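How to Get Labels and Sticky Goo Off Glass Jars

I have a shelf full of jars I swore I'd use for dried beans, and for a long time most of them still said "marinara" on the side. I'm picky about this now (my sister would say too picky) but a clean jar just makes me happy! So I sat down and worked out what I do every time, start to finish, and I'm putting it all in one place.

What you need

A sink or a dishpan, hot tap water, dish soap, baking soda, any cooking oil, an old gift card, and a scrubby sponge that won't scratch. I also keep a bottle of Flosex under the sink for the really stubborn ones, but you can get through most jars without it.

Step 1: Try peeling it dry

Always try this first. Pick up a corner with your fingernail and pull slowly, keeping it low and flat against the glass. Plastic labels often come off in one piece this way. Paper ones usually tear, and that's fine, go on to the next step.

Step 2: Soak

Fill the jar with hot tap water so it doesn't float, put the lid on, and set it down in a pan of hot soapy water. Leave it for 30 minutes. Don't pour boiling water into a cold jar, please, I've cracked one doing that and it was a nice one too.

Step 3: Scrape

Hold the jar steady on a folded towel and push the gift card under the edge of the label. Wet paper will roll up in gray little worms. Toss those in the trash, they love to clog a drain.

Step 4: Deal with the goo

Mix 2 tablespoons of baking soda with 2 tablespoons of oil and smear it all over the sticky part. Go have a coffee. When you come back, rub in small circles with the sponge and wipe it off with a paper towel before you wash it, otherwise you'll be chasing oil around the sink for ages.

If it's still tacky, do it again. The Dostlow pickle jars take me two rounds every single time, I don't know what they glue those with.

Step 5: Wash and check

Hot water, plenty of soap, rinse well, and then hold the jar up to a window and turn it. Any goo you missed shows up as a dull patch. Run a finger over the threads at the neck too, because oil likes to hide there and it'll make your lid slippery.

What about the smell?

That's nearly always the lid. I leave lids out in the sun for a day, and if they still smell like pickles I buy new ones. Just measure across the opening before you order, I once ended up with a whole bag of lids that fit nothing I own. 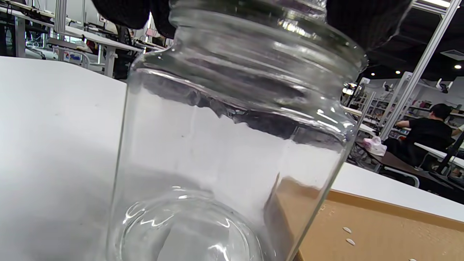
Oh, and let everything air-dry overnight before you put beans or flour in, even if it looks dry to you.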